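## 4. Living with a white tabletop

I should say up front that I never meant to write a whole section on table color. The study was supposed to be on how people set out their stuff when they share a work table, and color was one line in my plan. Then we read the diaries from Brusus (the first of our two sites) and the table was on every other page! People griped about the shine, they bragged about how clean it was, and one person wrote half a page on a pencil mark she couldn't stop looking at. So color got its own section.

We asked 33 people across Brusus and Tanoli to keep a short diary for 26 working sessions. At Brusus the tables are white. At Tanoli they're a mid-brown, older, and pretty beaten up, and I'll admit that makes the comparison messier than I'd like. Age and color come bundled together there and I can't pull them apart with the data we have. Please keep that in mind when I get excited further down.

Figure 1 has the kind of surface I mean when I say "white": smooth, close to featureless, and bright enough under the lights that the soft gray shading is most of what there is to look at on it.
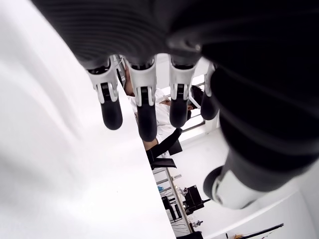
**Apolline Tanguy** · with diary coding by Angus Tosh

*Figure 1. White table surface under bright light, with soft gray shading near the top left.*

OK, so what did people write? The biggest pile of comments was on small things going missing, or not going missing. Dark items like cable ties, black screws and pen caps were easy to spot on the white tops, and people liked that a lot. Paper was the opposite story. Folks at Brusus kept losing loose white sheets in plain sight (I did it myself while collecting the diaries, twice in one afternoon), and a few had started using colored folders just to give the paper an edge.

The second pile was on light. Seven people at Brusus mentioned squinting or moving their chair, and all of them sat on the window side. Angus wanted to code those as complaints about the window, I wanted to code them as complaints about the table, and we ended up making a joint category, which felt like cheating but fits what people wrote. "The table is too loud before lunch" is my favorite entry in the whole set, and I still don't know which of us it supports.

Wiping down was the one that surprised me. I'd figured white tables would get cleaned more since every crumb shows, and at the start they did. By the last few sessions the Brusus diaries hardly mention it, while Tanoli plods along at the same slow pace from start to finish. Maybe people got used to the marks, or maybe they just got tired of writing it down! A diary can't tell those two apart, and I'd want someone to check the tables in person next time.

We also collected 400 short notes on where people put things down first when they arrive. Those are coded with the Tralila scheme, the same one we used for the shelves, and they're covered in Section 5.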